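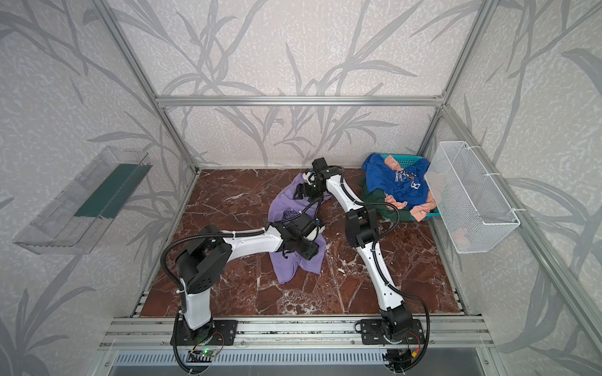 A lavender T-shirt with printed lettering, held by two grippers, with the blue laundry basket in the back corner.

Folding and Basket Service: Frequently Asked Questions

Domley Laundry washes, dries and folds household clothing for customers in Larutden and the surrounding towns. The questions below are the ones we get most often at the counter and by email. If yours is missing, use the contact form or ask when you drop off.

ORDERS AND DROP-OFF

What do you accept?
Everyday washable clothing, towels, sheets, pillowcases and table linens. T-shirts make up the largest part of what we fold. We do not take leather, suede, fur, wedding dresses or anything labeled dry clean only. Comforters go to our Pestar Street location, which has the larger washers.

Do I have to use one of your baskets?
No. You can bring clothes in a bag, a hamper or your own basket. If you bring your own, put your name on the underside with tape or marker. Blue plastic baskets look a lot alike once there are a few on a shelf.

Should I sort my clothes first?
You don't have to. We separate lights, darks and towels. Please keep anything you want washed by itself in its own bag, and tell us when you drop off. A note inside the basket tends to end up in the wash.

Do I need to turn shirts inside out?
It helps with printed shirts. We turn them before washing if they come in right side out, and turn them back before folding. If you want them returned inside out, say so on your order form.

Do you check pockets?
Yes, once, before washing. Coins, keys and cards go in a small envelope stapled to your ticket. Tissues get missed sometimes — please check for those yourself.

FOLDING

How do you fold T-shirts?
Our standard fold starts with the shirt face down. The shirt is smoothed out from the middle, each side is brought in toward the center with the sleeve folded back on itself, and the bottom hem is brought up to the collar. The finished shirt is a rectangle with the front showing.

My shirts have lettering on them. Will the fold crease the print?
The standard fold puts one line across the front, and on a shirt with large lettering that line can cross the words. For thick or rubbery prints, ask for the flat fold. The sides still come in, but the shirt is left at full length and laid at the top of the stack. Soft prints hold up fine either way.

Can I get my shirts rolled?
Yes. Rolled shirts cost the same as folded ones. They fit well in suitcases and shallow drawers but shift around in a basket, so we put a paper band on each.

Can you fold to fit my drawer?
Give us the width and height of the drawer and we will save them to your account. The shirts will be folded to that size on every order until you change it. Very narrow drawers may need the rolled option.

Do you match socks?
We match what we can find. Singles are placed in a clear bag on top of the order.

Do you iron?
Not as part of the folding service. Shirts are smoothed by hand before they are folded, and that takes care of most wrinkles in cotton knits. Button-down shirts can be pressed for an extra charge and come back on hangers.

What about fitted sheets?
They are folded into a rectangle and tucked inside the matching pillowcase with the flat sheet. If you prefer the pieces stacked separately, check that box on the form.

PRICES AND TURNAROUND

How are prices set?
Wash and fold is priced by weight, measured dry when you drop off. Fold only is priced by the basket. The current price sheet is posted at the counter and on our Prices page.

What is fold only?
You bring clothes that are already clean and dry, and we fold them. Damp items can't be folded and will be set aside until you tell us whether to dry them. Drying is charged separately.

How long does it take?
Orders in before 10 a.m. are usually ready the following afternoon. Fold only takes less time and can often be picked up the same day. August is our busiest month, when students are moving in, so allow 2 extra days then.

Can I have an order rushed?
Sometimes. Call before you come in. We don't take rush orders after noon.

How many orders can you handle?
The Domley shop folds some 700 shirts on a full day. When we reach capacity, the order form shows the next open date.

Do you offer a rewards plan?
Yes. You earn one point for each dollar spent, and 1000 points gets you a free standard basket of wash and fold. Points don't expire. They can't be used for pressing or comforters.

DETERGENT AND CARE

What detergent do you use?
Kang unscented liquid for all regular loads. You can also bring your own in a sealed bottle, labeled with your ticket number. We do not use fabric softener unless you request it.

Will bright or pastel shirts fade?
We wash colored shirts in cold water and dry them on low. Any dyed cotton will lose some color over time. Pale purples and pinks pick up dye from new dark clothing easily, so tell us if anything in your order has never been washed.

What happens with stains?
We treat visible stains once before washing. If a stain remains, we leave the item out of the dryer, hang it to air dry and mark it on your ticket. You can then decide whether you want a second treatment.

PICKUP AND PROBLEMS

How is my order packed?
Heavy items go at the bottom, shirts on top, socks and small items in a bag. Orders are returned in the basket they came in, unless it is cracked or has a sharp edge, in which case we use a paper-lined box and return the basket with it.

Someone else is picking up. What do they need?
The ticket number. Without it, we have to reach you by phone before releasing the order.

An item is missing or isn't mine. What should I do?
Call us the same day if you can and keep the item aside. Most mix-ups are a sock or a washcloth left in a dryer, and those are kept in a bin behind the counter for 30 days.

How do I reach the shop?
Call the Domley counter at extension 2726 between 8 a.m. and 6 p.m. Email is answered in the morning. For comforters, ask to be transferred to Pestar Street.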